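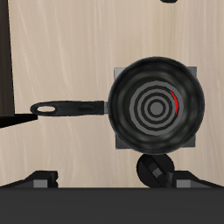
*Yolandi Engelbrecht | Home and Family | updated July*

# Home check before other people's kids come over

My two are seven and ten, and they know our house. They know the back step is loose and the dog eats in the laundry room. A visiting four-year-old knows none of that. I started this list after a playdate where a little boy got into my sewing drawer while I was answering the front door. He was fine, and I moved the drawer.

I go through it the evening before if I can, and again half an hour before the doorbell. The first time took most of an evening. Now it takes as long as a cup of coffee. Boxes are left open so you can print it. Comments under each part are mine unless I say so.

## 1. Before anyone arrives

- [ ] Phone number for each parent, and a second number for each family
- [ ] Allergies asked about in writing, answer saved
- [ ] Medicines the child is carrying, and who gives them
- [ ] Pickup time and the name of the person picking up
- [ ] Pets mentioned to the parents
- [ ] Asked if the child can swim, even if no swimming is planned

**Comments.** I send one text with all six questions. Parents answer a text better than they answer me on the porch with a toddler on one hip. Zodwa Hlongwane's daughter has a tree nut allergy, and I only learned it because the question was in the text. Her son doesn't have it, so ask per child and don't assume for the family.

If a parent writes back "he's fine with everything," I ask once more about bee stings and penicillin. Two have changed their answer.

## 2. Front door, hall and stairs

- [ ] Front door latches on its own
- [ ] High bolt works, adults know it is there
- [ ] Shoes and bags off the stairs
- [ ] Handrail tight along the full length
- [ ] Gate at the top if any guest is under three
- [ ] Keys off the hall table

**Comments.** Our stair gate is a Filton, the kind that screws to the wall. We had a pressure gate first, and it worked loose every few weeks. Check the screws with a screwdriver and not with your hand.

Gate status at last check: **pass.** Handrail: **needs work**, the bottom bracket has pulled out a little. Eduard Gajdoš from next door is lending me the right drill bit.

## 3. Kitchen

- [ ] Pan handles turned in, back burners used first
- [ ] Stove knobs covered or removed
- [ ] Knives in the high cupboard, including the bread knife
- [ ] Dishwasher closed and latched
- [ ] Detergent pods up high
- [ ] Kettle cord pushed back
- [ ] Trash can lid closes
- [ ] Step stool put away

**Comments.** The step stool is the one I forget. My kids use it to reach the cereal. A smaller child will use it to reach the stove.

I don't cook on the stove while I'm the only adult with more than two visiting kids. We have sandwiches, or I put something in the oven before they come. My husband thinks this is too strict. He isn't usually the one home.

We keep pods in the cupboard over the fridge now. The childproof tub they come in was opened by my older one at age five in front of me, so I don't count the tub as a lock.

## 4. Bathroom

- [ ] Medicine cabinet locked, key out of the room
- [ ] Razors and nail scissors out of the shower and off the sink
- [ ] Door lock can be opened from outside
- [ ] Hot tap tested with your own wrist
- [ ] Tub empty
- [ ] Toilet cleaner out from behind the toilet
- [ ] Hand towel where a short person can reach it

**Comments.** Try the outside unlock before you need it. Ours takes a coin in the slot, and the first time I tried it the slot was painted over. I keep a coin on top of the door frame.

The hand towel isn't a safety item. It's on here because otherwise they use my bathrobe.

Visiting grandparents count too. My mother-in-law keeps her heart pills in her purse, and her purse goes on the floor wherever she is sitting. See part 7.

## 5. Living room and playroom

- [ ] Bookcases and TV strapped to the wall
- [ ] Blind cords wound up on the hook
- [ ] Button batteries: remote, kitchen scale, singing cards
- [ ] Small magnets put away
- [ ] Small building bricks in the high bin if any guest is under three
- [ ] Outlets by the couch covered
- [ ] Coffee table corners padded or table moved
- [ ] Toys with a broken edge thrown out

**Comments.** The playroom shelf is a Nasedon and came with one wall strap. I added a second. Pull on the top shelf with your full weight, because that's what a climbing child does. If it moves at all, strap it again.

Singing birthday cards went on the list after Philomena Zakaria told me what was inside them. Hers go in a shoebox in the closet. Mine go in the trash once the birthday child stops asking for them.

I also let my kids each choose five toys that don't have to be shared. Those go in my bedroom with the door shut. It has cut down on the hitting more than any talk I've given.

TV strap at last check: **pass.** Blind cords: **fail**, hook missing on the left window. Cord tied up with a hair band until I replace it.

## 6. Yard

- [ ] Gate closed and latched, latch tested from outside
- [ ] Wading pool emptied and turned over
- [ ] Buckets turned over
- [ ] Shed locked
- [ ] Grill cold and covered
- [ ] Dog mess picked up
- [ ] Trampoline net zipped, springs covered
- [ ] Swing bolts tight
- [ ] Slide felt for heat

**Comments.** Our trampoline is a Hendricks. The label on the leg gives a limit of 200 pounds, which I read as one child at a time in our house. I say the rule out loud at the start, with all the kids standing there, and I say it again to any parent who stays.

The trampoline is the thing other people's kids argue with me about. "My mom lets us do two." I say that at this house it is one. I don't discuss it after that. If they go in two at a time, the zipper gets closed and we do something else. I've closed it on my own kids in front of their friends, and they lived.

Swing bolts: **pass** after tightening. Shed: **pass.** Slide was too hot to sit on at 2 p.m., so I threw a wet sheet over it and we used it later in the afternoon.

## 7. Bags, coats and purses

- [ ] All adult bags on the high hooks or on my bed with the door closed
- [ ] Asked each adult about pills, vapes, lighters
- [ ] Kids' bags looked through *with* the child if they say they brought something to show

**Comments.** This part gets me the most odd looks. I say, "I put everyone's bag up high, can I take yours?" and hold out my hand. No one has refused yet.

Thabiso Mofokeng's boy once brought a pocketknife that had been his grandfather's. He was proud of it and wanted to show my son. I let him show it, then it went on top of the fridge and I handed it to Thabiso at pickup. No yelling was needed.

## 8. During the visit

- [ ] Head count every time we change rooms
- [ ] One adult is named as the one watching outside
- [ ] Phone charged and in my pocket
- [ ] Snacks eaten sitting down
- [ ] Grapes cut lengthwise for under-fives
- [ ] Bathroom door heard opening again

**Comments.** Name the adult. With three moms on the patio, each of us thought another one had the yard. Now we say it by name, and the person hands it off by name when she goes in.

I'm not a natural with crowds of children. I get short with them by the second hour. So two hours is the limit on the invitation, and I write the end time down. Everyone behaves better, me included.

## 9. First aid box

- [ ] Bandages in two sizes
- [ ] Gauze and tape
- [ ] Tweezers
- [ ] Cold pack in the freezer
- [ ] Thermometer works
- [ ] Children's pain medicine in date, not given without a parent's okay
- [ ] Poison control number taped inside the lid

**Comments.** The box is a Zasby, bright orange, on the top shelf of the hall closet. Last time I opened it the tweezers were gone. They were in the craft bin with glitter on them.

## Still open

| Item | Where | Who |
|---|---|---|
| Handrail bracket | Stairs | Me, with Eduard's drill bit |
| Cord hook | Living room, left window | Me |
| Second cold pack | Freezer | Next grocery run |
| Loose back step | Back door | My husband, since spring |

Until the step is fixed, visiting kids go in and out through the side door.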